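Home | News | Events | Visit | Contact

Print this page | E-mail this page

FOR IMMEDIATE RELEASE

WINDETPORT SUPPER MARKET COMES BACK TO THE OLD FERRY SHED IN DECEMBER

WINDETPORT — I get to write this one myself, and I've been itching to since summer. The Windetport Supper Market is coming back! We open the doors of the old ferry shed at 4 p.m. on the first evening in December, and we'll keep serving until 9 or until the soup runs out (last year it was the soup).

If you came last winter, you know how it goes. You buy a bowl at the door, you wander, you eat standing up next to somebody you haven't seen since the school picnic. This time we have 18 food stalls signed up, and five of them have never cooked for the public before. I've tasted from all five. Go hungry.

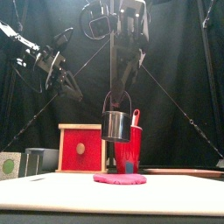 The biggest change is the room itself. We've moved the stalls off the north wall, where the draft used to blow everybody's napkins into the harbor, and put the long tables there with their backs to the new windbreak. Oruvard, the bakery up on the hill, is taking the whole corner by the ramp and bringing its rye loaves, plus a cardamom bun I've been told not to talk about yet. So I won't — but get in that line early.

We sold 1442 bowls last season, and every one of them helped pay for the shed roof. It doesn't leak now. I stood under the bad spot in the October storm with my hood down just to be sure. 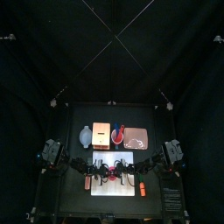 Music starts at 6. Talpur is playing again, all accordions and one very loud drum, and they've promised to learn the ferry song properly this time. Kids can make paper lanterns until 7 at the table by the ticket window, and there's a lantern walk down to the pier afterward if the wind behaves.
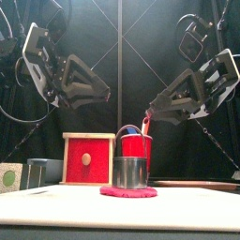
Parking is the same headache as ever, I'm sorry to say. The lot behind Vatolo Hardware has 167 spaces and the store is letting us use every one of them after closing time. Please don't park on the boat ramp. Somebody did last year and we all heard about it for weeks.

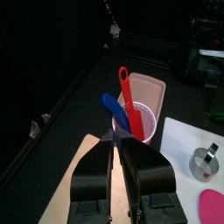 Bring your own dishes if you can, because our trash bill was ugly. A bowl from home gets a dollar off, and so does your own silverware. We'll still have a backup for people who forget — a clear plastic cup with a couple of plastic utensils standing in it is fine for a tasting, but it's no match for a real spoon and a deep bowl of fish stew.

Admission is free. Bowls are sold at the door, cash or card, and the shed is heated and step-free from the street side. Stall holders can set up from noon.

Reporters and photographers are welcome any time after 3 p.m. Ask for the market desk at the ticket window and we'll find you a warm spot and something to eat.

Last updated: November

Print this page | E-mail this page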